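FOR IMMEDIATE RELEASE

Gredmont opens its small-bedroom workshops with 34 new places

PISTUMGATE, Saturday, December 25, 2021 — Gredmont, the home-skills school on Onholm Street, is opening registration for its first full season of small-bedroom workshops. Classes begin in February, and we are thrilled to finally share them!

The course is built for people who sleep, dress and do laundry in one tight space. Students work in a furnished practice bedroom, with a white built-in wardrobe and a stacked washer-dryer a short step from the bed, so a load can go from the dryer to the mattress to the closet without a basket ever leaving the room. The gold-colored wardrobe handles were picked by Haruna Arai, who planned the room and fought hard for the hill-and-sky view at the window. 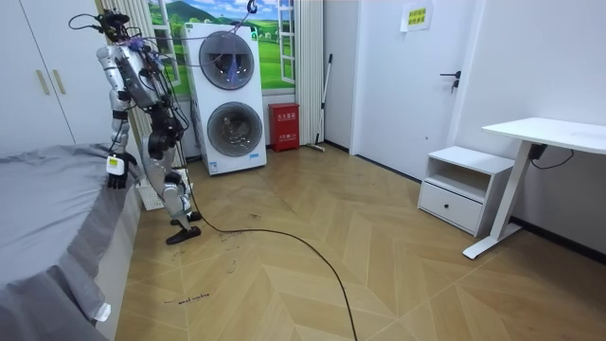
What the class covers

Each student comes for 2 sessions. The first is all laundry: sorting, loading a stacked machine, and folding on a bed when there is no table to fold on. The second is bed making and closet order, with plenty of time to practice fitted sheets (yes, including how to fold one by yourself).

"People think they need a bigger room," said Paloma Quintanilla, lead instructor at Gredmont. "Most of the time they need a clear bed and ten minutes. I love watching someone work that out on a Tuesday night after a long day at the office."

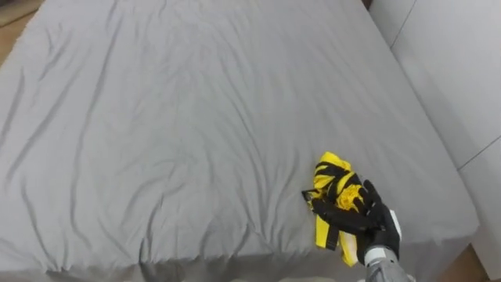

Quintanilla starts every laundry session with the clothes that people find hardest to fold. T-shirts and towels can wait. Sports clothes come first, and something like the yellow-and-black piece bunched up on the gray sheet is a great place to begin, with its bold bands and a narrow black strap trailing off it. Students learn to find the straps, lay them flat along the body of the garment and fold inward from the sides. After that, a plain shirt feels easy.

The fitted sheet gets its own half hour, led by Shinji Yoshida. He teaches the corners first and the smoothing second, working from the middle of the mattress out — and he is very relaxed about a few creases.

Places and sign-up

The season has 34 places. The fee is $165 per person and covers both sessions plus a printed folding guide written by Shigeru Nishimura and Yáñez, our print shop next door. Students are welcome to bring a bag of their own clean laundry to fold in class.

To register, stop by the Gredmont front desk in Pistumgate or ask for Kiyoshi Murakami by phone during opening hours.

Media contact: Kiyoshi Murakami, Gredmont, Onholm Street, Pistumgate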